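Slide 4. Horkotwood, the marker task

Okay, my favorite part! Slow down here, I rushed it at Udel.

Every example starts with a person doing something ordinary. Pick up a marker, put it in the holder, go again. We asked for 800 of these and I'd happily have taken more.

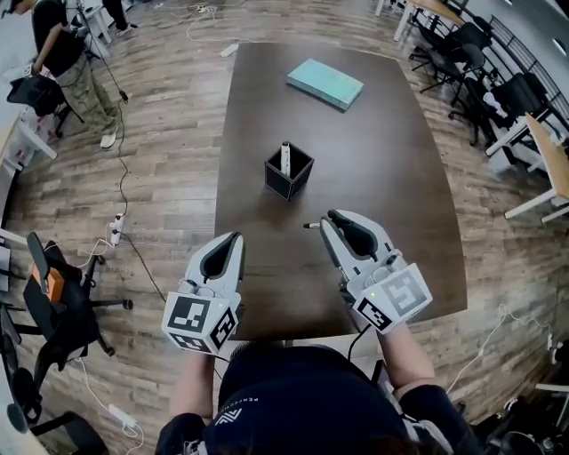 Two grippers, two markers, one pen holder.

Point out the printed codes on the cubes. Ask who has tried tracking a hand without them (pause, someone always groans).

Then the numbers: 50 examples got us a policy that waved at the holder. Past roughly 60 per person, people get smooth and a bit lazy, so swap them out. I love this bit, the messy early tries teach the model so much!

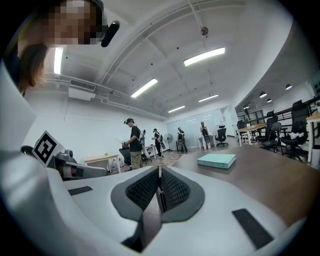
Keep the failed grabs too. Sistham threw theirs away and regretted it by July. If time is short, skip Bodnár and go straight to slide 7.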